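Offene Werkstatt bei Hultus in Ulletden: der Bestückplatz und sein Schutzfeld

Angekündigt war eine Vorführung »ohne Fehlteile«. Gezeigt wurde die Zelle am Rechner, Original gesperrt.
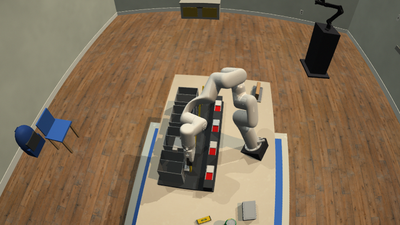 Simulation der Zelle: Arm über der Behälterreihe, rechts die Schiene mit den weiß-roten Teilen.

Der Grund der Sperre kam erst auf Nachfrage. Im März hatte der Greifer einen Behälterrand gestreift, und die Kraftüberwachung von Kubíček schwieg. Im Protokoll steht Meldung 3174, quittiert nach 14 Minuten. 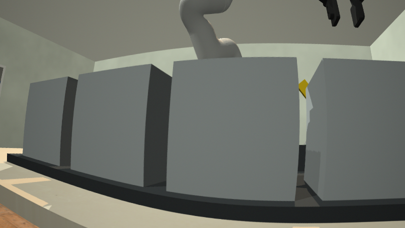 Seither fährt der Arm mit 10 Prozent Tempo — als Abhilfe finde ich das dünn. Die Grenzwerte sind dieselben geblieben.

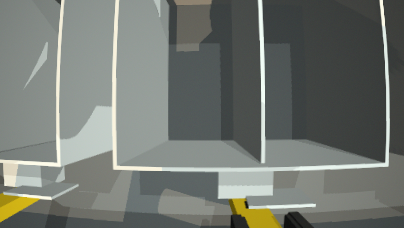
Behälter mit Trennwand, darunter die Greiferfinger (Simulation).

Hultus verweist auf 100 fehlerfreie Durchläufe im Modell. Ob das Modell einen verbogenen Rand kennt, blieb offen.
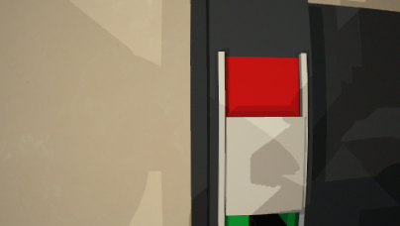

Grarkness schrieb mir dazu: Bei uns lief das Modell auch sauber, gekracht hat es trotzdem. Fragt nach dem Sensorabgleich.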